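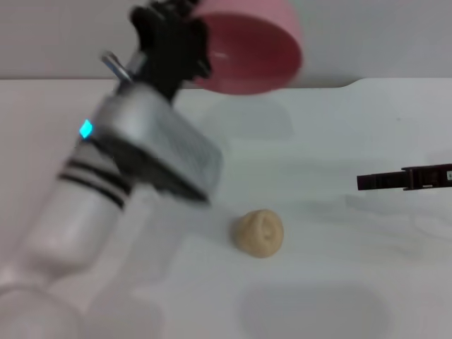

Wavent > Bench notes > Doughs and batters

Search the notebook

May, afternoon
Posted by the dough bench

Batch 63 and I'm very happy with this one! Same Bandura flour as the last few, but I dropped the water a touch and gave it a proper rest before handling, and the difference under the hand is lovely. It came together in a few minutes and stopped sticking to everything I own.

Mix as follows, for whoever picks this up next: 200 g flour, a pinch of salt, a spoonful of oil, and warm water added in dribbles until it just holds. I stopped pouring well before the jug was empty. Knead until smooth, fold the edges in to the middle, turn it, fold again. I left the folded side up on a small ball so I could watch the swirl on top and see if it closed over or stayed put as the dough relaxed. (The old batches slumped flat and lost the fold completely, so I'm keen on this as a quick check, way easier than poking it every ten minutes.)

Straight on the white tabletop again, no flour. I know the Kongkaew recipe calls for a floured board, but you can't feel what the dough is doing through a layer of dry flour, and for these trials I want to feel it. Give the table a scrape and a wipe before you start and you'll be fine.

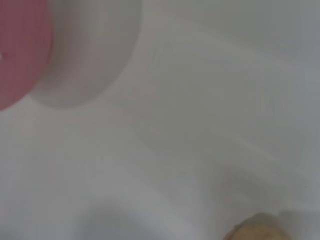 Pink bowl is now the dough bowl, please, colour and all. I'd been grabbing whatever was closest and then wondering why my weights were off, and of course they were, I was taring one bowl and filling another. Pink bowl, every time, tared empty. I've put a strip of tape on the scale to remind myself.

Things to sort before the next batch:
- the Deltell flour, still unopened. Same recipe, no changes, so we get a fair comparison
- resting time. I did 40 minutes and would love to try double
- does the size of the ball matter? Small ones are easy to handle but I suspect they dry out faster
- find the good scraper!!

Also went back through the flour log and we've gone through over 1,134 g on this recipe alone, which is a fair bit of dough for one bench. Worth it, I reckon. The feel has changed so much from the first crumbly lumps, and I'd be glad to have someone else knead one and tell me whether they notice it too. Leftover flour is in the tub on the second shelf, lid on tight, and there's oil enough for two more goes.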